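2022-08-06, dishes again

Same question as in May: can the arms empty a full sink without help? Tobias Ruiz-Ortega says yes, I am still careful.
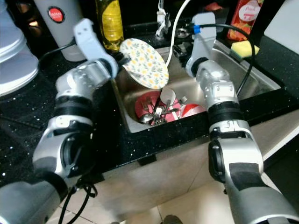
Flowered plate in the left gripper, the rest in the sink.

Speed limit stays at 30 per cent - Gunach wants it faster, I do not.
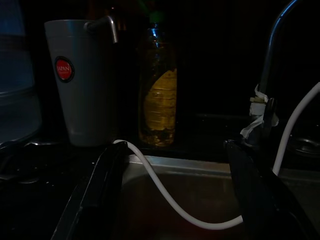
For the wrist view I want more light before we change any settings.

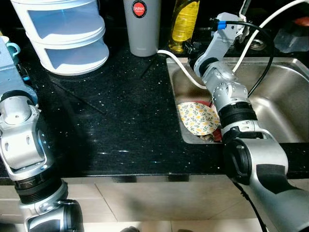

Right arm in the sink, left arm off to the left.

Ask Swanson about spare finger pads.

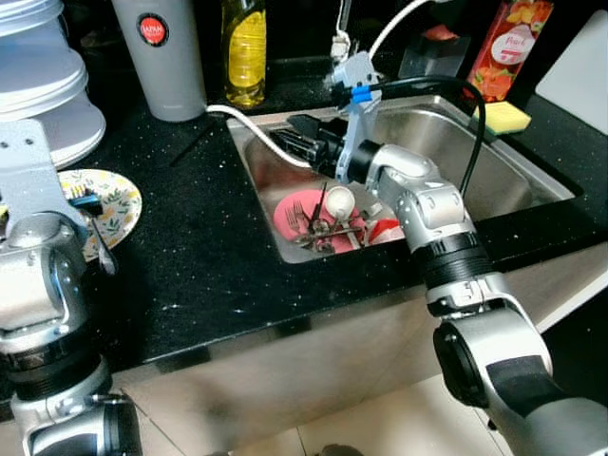

Grasp planning is still my weak part. Plates I trust a little. Crossed forks and knives, as on the pink plate, I would still sort by hand.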